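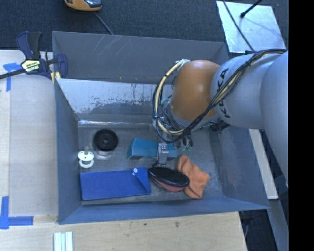 Large grey bin with flared sides.

Gesar Container Words

A word list of what people in and near Clisville call the things they keep other things in: bins, tubs, crates, caddies, hampers, totes, baskets, tins and so on. Version 3. The list has 402 entries, taken from 200 completed questionnaires.

What's in the download

There are three files, all plain text.

words.csv is the list itself, one entry per line.
answers.csv has the questionnaire answers as given, before any tidying.
notes.txt holds longer comments that would not fit in a column.

Most people will only want words.csv. If you are interested in spelling, use answers.csv, as the spellings in words.csv have been made consistent.

Columns in words.csv

entry: the word or phrase, in lower case unless it is a name.
plural: filled in only where someone gave one that isn't made with a plain s.
object: the kind of container the person had in mind, from the list under Objects.
place: where in the home or workplace it is kept, if stated.
age band: under thirty, thirty to sixty, over sixty, or blank.
sense: a short definition written by the editor.
see also: other entries used for the same object.
flag: d for doubtful, r for rude, b for a brand name used as an ordinary word.

Fields are separated by commas. A field with a comma inside it is wrapped in double quotes. The text is UTF-8, and the spreadsheet that comes with your computer should open it without complaint if you tell it so on import.

How the words were collected

The questionnaire was a folded sheet with short prompts and space to write. It went out with the Martens parish newsletter and was also left at the library desk and the launderette. A typical prompt was "What do you call the thing you put peelings in before they go outside?" The prompts describe a use and avoid naming the object, so that people were not handed a word. One prompt broke this rule by mistake and used "basket". Answers to it are in answers.csv but were left out of words.csv.

Sheets came back between March and June. They were typed up by hand. Where the handwriting could not be read, the answer was entered as a question mark. Nothing was guessed.

People were asked how long they had lived in the area, but so many skipped the question that it has been dropped from this release.

Objects

The object column uses these values: kitchen waste, outdoor waste, paper waste, laundry, toys, tools, bread, sewing, firewood, shopping, post, workshop stock, other.

"Workshop stock" is new in this version. It covers the open-topped containers used for parts and offcuts in trade premises. In earlier versions these were under "other", where they were hard to find. Several people in the building trades made a firm distinction between a bin, which stays where it is, and a tub, which gets carried. Other people use the two words the other way round or make no distinction at all, and the sense column gives both.

Tidying

Answers were lower-cased and stray full stops taken off. "The" and "my" were removed from the front, so "the glory hole" is entered as "glory hole". Hyphens were kept if more people used them than didn't. "Wash basket", "washing basket" and "laundry basket" are separate entries. Plurals given in answer to a singular prompt were turned back into singulars.

Pet names that only one household would understand were kept if the person said that others in the family used them too. They carry the d flag.

Looking words up

You can search the list in any text editor. Gratus, the small lookup script we use ourselves, is kept separately and isn't needed to read the files. If you do use it, point it at the folder and type a word or an object value:

gratus caddy
gratus "kitchen waste"

It matches whole words only. Searching for "bin" will find "dust bin" but will not find "dustbin". This catches people out.

Known problems

The list leans towards older people, who were more likely to send the sheet back.

"Skip" is entered under both outdoor waste and workshop stock, with different senses. They should be linked in the see also column and are not yet.

The definitions of "trug" and "skep" were written by someone who doesn't garden. Corrections are welcome.

"Poke" for a paper bag is flagged as doubtful. More evidence would be useful, particularly from anyone who heard it used in a shop.

Some answers describe a room or cupboard and not a container. They have been left in with "other" as the object.

Privacy

No names or addresses were asked for. A few people wrote theirs on the sheet anyway, and these were not typed up. Comments in notes.txt that mentioned a neighbour have been shortened.

Changes in version 3

Added the workshop stock value.
Split "hod" into two entries, one for coal and one for bricks.
Fixed the plural of "box", which had been left blank.
Moved long comments out of words.csv and into notes.txt.

Use

The files are free to copy, change and reprint, including in school materials. Please give the source as Gesar Container Words and say which version you used. If you correct an entry, send the correction back with the entry word in the subject line and a note of where you heard the word used.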